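The Short Form

Roscoe Ridgeway had worked in the abbreviations room at Ekport for so many years that his own wife got notes signed RR, and his grocery lists (bless him) looked like license plates. His job was to give every product a short form and to make sure no two were the same, and by that May the big ledger held 2000 of them.

The trouble came with the Fernavero Wireless Keyboard. Roscoe wanted FWK, which was plain and friendly and easy to say over the phone, but FWK already belonged to the Fernavero Window Kit, page 259, in his own handwriting. He tried FWKB. Taken, page 609. He tried FEWK, said it out loud once, and shut the door.

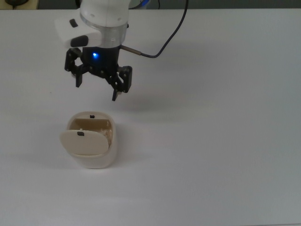

White arm, black gripper, white tabletop.

So he put on his coat and walked down to see old Nijs in Baltitz Street, who had taught him the trade and who still kept a kettle going most of the day. They drank two cups each and talked about knees and tomatoes, and finally Roscoe told him about the keyboard.

"What do the people who type on it call it?" asked Nijs.

Roscoe thought about that all the way home - past the bakery, past the bus stop, right up to his own front steps. In the morning he opened the ledger to page 1116 and wrote, very neatly, "Fernavero Wireless Keyboard: Keys." Then he went to find Nijs a jar of the good plum jam.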